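Last updated: September

Filed under: Opinion, Home & Family

Keep the Small Stuff

My mother could never pass a yard sale without stopping, and I'm afraid I've turned out exactly the same way (my husband has learned to pack a book). So you may take my opinion on clutter with as much salt as you like. I still think the decluttering people have gone too far, and I'd like to say a word for the little things on the shelf.

When we moved out of the house on Massawe Street after 14 years, a very nice young woman came over to help us sort. She asked of every object whether we used it. Well, no, I don't use a chipped eggcup or a ticket stub from the Himico fairground. I look at them on the way to the kettle, and some mornings I'm back at the fair with a six-year-old asleep on my shoulder and my shoes full of sand – and then the kettle boils and I get on with the day.

My neighbor Wekesa Urio raised four children and kept one shoebox for each. He says a box that size is plenty, and I think he's right. I'm not arguing for a full garage, or for paying rent on a storage unit you haven't opened in 20 months. Give away the bread machine, by all means! But a toy that fits in your palm takes up so little room, and it will have your grown son sitting on the floor telling his own kids stories you had forgotten.

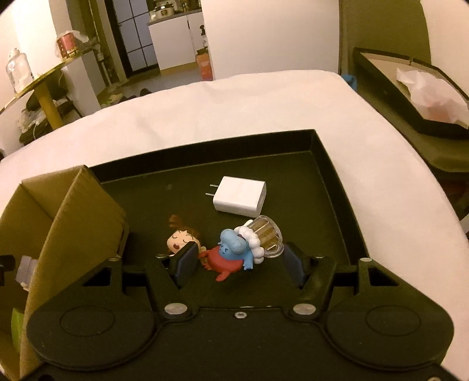
What About the Grandchildren?

People worry they'll be leaving a burden behind. I'd say write a note, tuck it in the box, and let them decide.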